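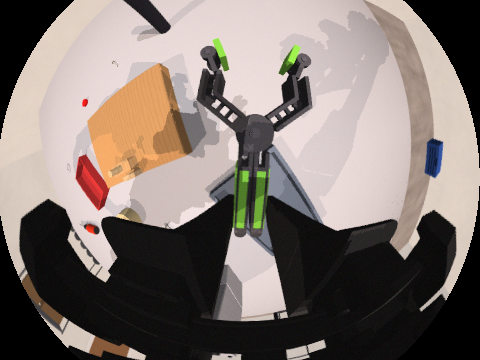
2023-07-17

Tidying the table again, in the simulator. I keep going back and forth on whether this is a chore a machine can do yet, so I'm writing today down properly before I change my mind over tea. The job is the one we gave it in spring: clear a round table the way you would at home before people come over, big things to one side, little things together, nothing on the floor. For today's layout I went for a mean spread of sizes, with the big orange box lying skewed on the left, a red block just by its corner, a blue block standing up over on the right near the rim, and a few small bits dotted about. The fingers start open with nothing between the green pads, and off we go.

Ran it 11 times with the Vorkumard planner, same layout, different starting seeds. It got the whole table cleared in 9 of them. Which sounds great! And I was properly pleased for a good ten minutes, until I went back through the logs and looked at how long it dithers. It goes to the red block, thinks, backs off, goes to the box, thinks, comes back to the red block. A person would just pick up the red one because it's nearest and get on with it. I've seen my nephew clear a table faster while holding a biscuit.

The 2 failures, for whoever picks this up after me:

Run 4. Tried to take the orange box across its long side. The pads don't open anything like that wide, so it came down on the top face, pushed, and the box went sliding off towards the rim. The planner marked this as a successful grasp (!!) because the contact force was above threshold on both fingers. Lụa Đặng told me in the spring that the contact check on its own was asking for trouble and she was right, I owe her a coffee. Need to check finger gap as well as force.

Run 7. Knocked the blue block over on the way past with the wrist. Didn't even want the blue block at that point, it was heading back to the start pose. Then it couldn't find it, as the pose estimate still thought it was standing, and it closed on thin air above it over and over until the timer ran out. I find this one much more worrying than the box. Someone's going to put a mug where that block is.

Also noticed, but not counted as a failure: the arm's own shadow is messing with the segmentation. When the gripper comes in low there's a big soft grey patch across the tabletop and the mask for whatever is under it goes ragged at the edges. I turned shadows off for one extra run out of curiosity (not in the totals) and the masks came out lovely and crisp, which is nice to know and no use at all, given that kitchens have lights in them. Shadows back on. Please leave them on.

Another thing for the list, the box model is dodgy. The top looks a bit see-through and you get the outline of some little beige cylinder showing in the lower left part of it. I don't know if that's a material setting or something sitting in the wrong place in the layout file. It hasn't bothered the planner so far as I can tell but it bothers me. Will open the file tomorrow.

Right, the bigger question. The Grammont people want an answer by October on whether we'd put our name to the packing bench work, which is much the same job with duller objects: things arrive in any old order, they go in a tote, the bench gets wiped down. Their shop floor lead was very straight with me on the phone. They don't care if it's slow, they care if somebody has to stand next to it. And that's where I get stuck, because on today's numbers somebody would have to stand next to it. It's a good worker that every so often shoves a box off the bench and tells you it went fine.

On the other hand! The small things were far better than I expected. I'd have bet money on it fumbling the tiny bits, as they're the ones people fuss with too, and it picked up every one it went for. Slow, neat, put down where I asked. If the Grammont job was all small parts I'd say yes today. For household stuff it's the opposite problem, your average kitchen table has one awkward big thing on it (cereal box, post, somebody's bag) and the awkward big thing is exactly what it's hopeless at.

Had a look at what Fashola does for this and they push the large items with closed fingers and don't attempt to grip them at all. Feels like cheating, and it's also what I do with a cereal box when my hands are full. I think we should try it. A push primitive isn't much work if I borrow the one from the old Lestside drawer-closing demo, provided it still builds, which I wouldn't swear to.

To do, in the order I'll probably do them:

Add finger gap to the grasp success check. Rerun seed 4 with it.
Re-estimate pose after any unplanned contact, wrist included.
Open the layout file and sort out that box.
Get the Lestside push code building.
Same layout with the box turned the other way, see if it still goes for the long side.
Ask Lụa whether the dithering is the cost function or just the planner's timeout being too generous. I suspect the cost for switching target is set to nothing at all.

Left the seed 7 replay open on the shared machine if anyone fancies watching it grab at nothing. Don't close it, I haven't saved the contact log yet.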